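Workshop Tips: Looking After a Two-Finger Gripper

These notes cover the linkage gripper on the small Tunder arm in the Brollville workshop. They assume the arm is already bolted down and homed. Most of the work is cleaning, checking for play and replacing fingertip pads.

Before you start

Park the arm with the gripper at elbow height and the fingers fully open. Switch off at the wall, not only at the pendant. Some controllers keep the finger motor energized after a soft stop, and the linkage will take the end off a cotton swab without slowing down.

Lay a towel under the work. Pivot clips are small and black and the floor is too.

Cleaning the linkages

Wipe the metal bars with a lint-free cloth and a little isopropyl alcohol. Work from the housing outward. Dust collects on the inside faces where the bars cross, so open and close the fingers by hand if your model back-drives, and wipe again at half travel. If it does not back-drive, leave it alone and jog it to half travel under power, then switch off again.

Do not spray anything toward the housing. Put the alcohol on the cloth.

Light scuffing on the edges of the bars is cosmetic. A bright groove next to a pivot means metal is rubbing on metal, and the joint needs a new washer.

Checking for play

Hold one fingertip and rock it sideways, then do the same on the other side. Compare the two. A small amount of movement is normal if both fingers have it. If one side moves more, look at its pivots first and its pad screw second.

With the fingers open, both tips should lean inward by the same amount and the pivots should sit level across the housing.

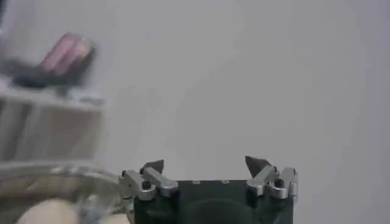 Changing the pads

Replace pads as a pair. A new pad opposite a worn one pulls small parts off center by the time the fingers close.

Back the pad screw out slowly. If it was fitted with thread locker, warm it with a hair dryer before forcing it. Clean the seat, fit the new pad and run the screw in until it just touches. Close the fingers on a 10 mm dowel, let the pads settle against it, then tighten. Joshi pads come with their own screws, which are 3 mm longer than the old Poltura ones — do not mix them.

Resetting the grip

Start at 10 percent force and close on the dowel. Step up until it holds against a light tug. Sneha Pant runs hers at 67 percent for plastic tubs and never above 75. Write the final number on tape on the controller.

Recheck the pad screws on Saturday, or after the first full day of running.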